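Visita ao laboratório Lencho: manipulação de têxteis a partir de demonstrações
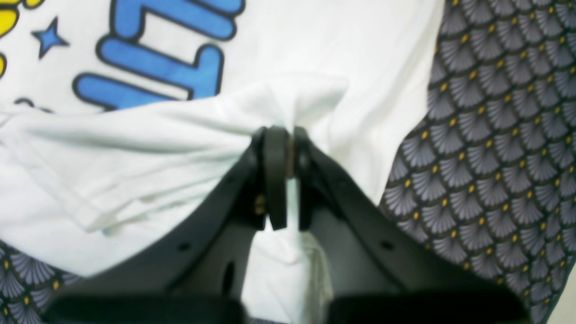 O laboratório Lencho, instalado no edifício da Cliltley, estuda a dobragem de roupa por aprendizagem por imitação. A visita, em junho, concentrou-se na linha de trabalho Stiltia, cujo tema é a escolha do ponto de preensão em peças deformáveis. O método parte de uma hipótese simples: a câmara colocada junto ao pulso contém informação suficiente para decidir onde fechar os dedos, desde que o modelo receba também a posição articular do braço. A dificuldade está na geometria local. Quando os dois dedos pinçam uma prega de uma t-shirt branca, o algodão enruga para a esquerda e forma uma faixa de vincos que deforma a superfície a alguma distância do ponto de contacto. O estampado, com letras azuis de contorno preto, serve de referência visual enquanto o tecido branco liso oferece pouco contraste. O pano de fundo, com motivo de leques cinzentos e pontos amarelos, cumpre no protocolo a função de distrator: os modelos treinados apenas sobre mesa lisa tendem a confundir o padrão com a borda da peça.

O conjunto de dados tem 1000 demonstrações teleoperadas. Destas, 700 entram no treino e as restantes ficam divididas entre validação e análise de falhas. Cada demonstração começa com a peça já pousada e termina quando o operador liberta a última dobra. As imagens do pulso são gravadas em sincronia com as leituras do braço e com a abertura da garra. Não há sensor de força nos dedos. A equipa optou por estimar a qualidade da preensão a partir da imagem, o que simplifica o equipamento e transfere o problema para a anotação.

A anotação ocupa uma sala à parte e foi a etapa mais demorada da visita. Os anotadores marcam o instante do fecho, o tipo de preensão (borda, prega interior ou camada dupla) e o resultado. A distinção entre prega interior e camada dupla gera a maior parte dos desacordos, já que num único fotograma as duas podem ser quase idênticas. Nesses casos recorre-se à sequência seguinte, durante a elevação do tecido.

A arquitetura foi apresentada sem grande detalhe. Um codificador visual processa a vista do pulso, um segundo processa a vista superior, e a política prevê blocos curtos de ações em vez de um passo de cada vez. O laboratório comparou três variantes: só pulso, só vista superior, e as duas combinadas. A variante combinada obteve os melhores resultados na dobragem completa. Na preensão isolada, a variante só com pulso ficou muito próxima, e foi este o resultado a que os investigadores deram mais ênfase. A vista superior perde utilidade quando o braço cobre a zona de trabalho.

Os ensaios de avaliação são feitos numa segunda bancada, chamada Grutelska, com iluminação própria e peças que não aparecem no treino. Foram registados 198 ensaios à data da visita. Em cada um são permitidas até 3 tentativas de preensão, e a contagem reinicia se o operador tiver de reposicionar a peça. O erro mais frequente é a captura do pano de fundo juntamente com a roupa. Segue-se o fecho dos dedos acima do tecido, sem contacto, associado a zonas claras sobreexpostas.

Na sessão de perguntas discutiu-se a transferência para outros materiais. Malha grossa e ganga ainda não foram testadas. A equipa pretende incluir primeiro toalhas, por terem contorno regular, e só depois peças com botões ou fechos. Foi também perguntado se os dados seriam publicados. A resposta foi afirmativa quanto às anotações e às trajetórias; para o vídeo, falta definir o formato de distribuição.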